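How to Assess Whether a Cleaning Machine Can Take Over a Bathroom Floor

Guidance for accommodation and building managers
Gudex Centre for Domestic Automation

Purpose of this guide

Managers of housing, hostels and small hotels are now regularly offered machines that claim to carry out household chores. Floor care is usually the first chore on the list. This guide sets out a method for testing such a claim in a small tiled bathroom, using your own rooms and your own staff. It does not recommend any supplier.

The method was prepared for the Dunach residences, which comprise 175 bathrooms of similar layout, and has been revised after use there. It can be followed by anyone with access to one bathroom, one member of cleaning staff and one machine on loan. Allow a full working day for the first room.

Before you begin

You will need:

A bathroom in ordinary use, not cleaned specially for the trial
The usual cleaning products, cloths and scrubbing pads
A tape measure and a stopwatch
A torch
A printed plan of the floor with the tile lines marked on it
Two copies of the Larkari task sheet, or a similar form of your own

Check that the supplier permits the machine to be used on wet floors. Several of the machines on offer are approved for dry floors only, and this is not always stated on the first page of the manual. If the supplier cannot give a written answer, stop here.

Step 1. Write down the whole chore

A common mistake is to test the machine on the part of the chore that it does well. Most floor robots can travel across an open area and pass a damp cloth over it. Staff do a good deal more than this, and much of it goes unrecorded because it is done without thinking.

Ask the member of staff to clean the floor as usual while a colleague writes down each separate action. Do not interrupt. The finished list will normally include moving the bin and the mat, looking for marks, choosing between a cloth and a pad, scrubbing individual spots, working around the foot of the toilet, treating the grout, rinsing, drying, and returning the items that were moved. At Dunach, supervisors were surprised by how much of the time was spent on the knees with a pad in one hand.

Scrubbing by hand should be recorded with particular care. The worker places one hand flat on the floor for support and presses with the other. The force changes from one stroke to the next according to what is felt under the pad. A mark that lifts easily receives a light rub, and one that resists receives more weight, a different angle or the edge of the pad. 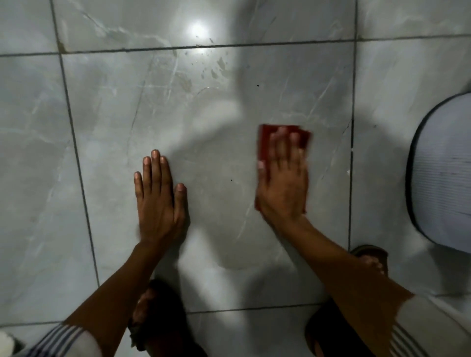
Enter the time taken for each action on the first Larkari sheet. The total is less useful than the breakdown, as the machine may be quick at one action and unable to attempt another. Where two actions overlap, such as wiping and inspecting, record them together and make a note that you have done so.

Step 2. Sort the actions into three groups

Place each action in one of the following groups.

Group A: covering an area. Sweeping, vacuuming and damp mopping of open floor.

Group B: treating a spot. Finding a mark and applying pressure to it until it is gone or has been judged permanent.

Group C: handling objects. Lifting the mat, moving the bin, wringing the cloth, changing the pad.

Machines presently sold for household use belong almost entirely to Group A. Some have a rotating or vibrating pad that presses on the floor, but the pressure is modest and is applied evenly as the machine travels. Group B is attempted by a small number of arm-mounted machines, most of them still at the trial stage. Group C remains difficult for all of them in a confined room.

Step 3. Prepare the test area

Choose an area which includes open tile, at least one crossing of grout lines and part of the toilet base. Mark it on the plan. Do not mark the floor itself, as tape may be detected by the machine's sensors and will also trap water.

Look over the floor by torchlight, holding the torch low and to one side. Glossy tile with a veined pattern requires patience: a pale streak may be part of the pattern or may be soap residue, and reflections from the ceiling light can hide both. Touch any doubtful place with a clean, gloved finger. Enter each confirmed mark on the plan with a short description, such as "brown, on grout" or "raised, on tile".

This inspection matters for a second reason. Machines that rely on cameras face the same difficulty, without the benefit of touch. In the Holub trials, a machine with a scrubbing arm was given 707 suspected marks to consider. Of these, 175 were features of the tile itself and could never have been removed. The machine scrubbed most of them nonetheless, and in several cases continued until it reached its time limit.

Step 4. Run the machine

Clear the room of people and, for the first run, of loose objects as well. Start the machine from the doorway and record:

The time from starting to stopping
Any place where it stopped, turned back or asked for help
Any part of the test area it did not reach
The condition of the floor when it finished, including standing water

Repeat the run with the mat and bin in their usual places. The difference between the two results shows how much preparation your staff would have to do before each clean. Record this preparation as staff time, as it will have to be paid for.

Do not assist the machine unless there is a risk of damage or injury. If it becomes wedged beside the toilet, allow it the recovery time stated in the manual before lifting it out, and record the event as an incomplete run.

Step 5. Compare the results

Return to the plan and inspect every mark again under the torch. Score each as removed, reduced or unchanged. Wait until the floor is fully dry. Damp tile looks cleaner than it is, and moisture darkens grout enough to conceal a stain.

Rub a white cloth along the join between the toilet and the floor. This is the place where round machines most often fail, as the curve of the base and the corner behind it leave a gap that the brush cannot enter. A person reaches the same place with two fingers and the folded edge of a cloth.

Complete the second Larkari sheet and set it beside the first. For each action, note whether the machine completed it, completed it in part, or did not attempt it.

Step 6. Work out what remains for staff

Suppliers generally present the time a machine saves. It is equally important to add up the time it creates. Include carrying it between rooms, emptying and refilling its tanks, washing its pads, clearing the floor beforehand and finishing by hand what it has left.

The Dunach residences recorded 1,452 machine runs under this method. In 700 of them, a member of staff had to kneel and scrub at least one spot after the machine had finished. The runs were still judged worthwhile in the larger shared washrooms, where there is a wide stretch of open floor. In the single bathrooms, the time spent carrying and clearing cancelled the gain, and the machines were withdrawn from those rooms.

Your own result will depend on the size of the rooms, the hardness of the water and how often cleaning takes place. A floor cleaned daily carries few stubborn marks and suits a machine better than one cleaned fortnightly.

Questions to put to the supplier

What is the greatest downward force the machine can apply, and can it be varied during a stroke?
How does the machine decide that a mark has been removed?
What does it do when a mark cannot be removed?
How close can it work to a curved upright surface?
Does the pad have to be changed by hand, and how often?
Is the machine approved for use in a room where water has been left standing?

Request a demonstration in one of your own bathrooms. A showroom floor is usually new, level and free of fittings, and little can be learned from it.

Present position

At the time of this revision, the Centre's view is that machines can be relied upon for routine damp mopping of open tiled floors, provided that staff inspect the result. They cannot yet be relied upon for spot scrubbing, grout or the area around the toilet. Arm-mounted machines have improved in their ability to find marks, but remain slow, and their control of pressure is well short of what an experienced cleaner does by feel.

Staff should be consulted before any trial begins and should receive a copy of both task sheets afterwards. Where a machine is adopted, the written cleaning schedule must continue to show the hand work as a separate item with its own allotted time.

This guide is reviewed each February. Completed sheets from other organisations are welcome and may be sent to the Centre through the usual enquiries address.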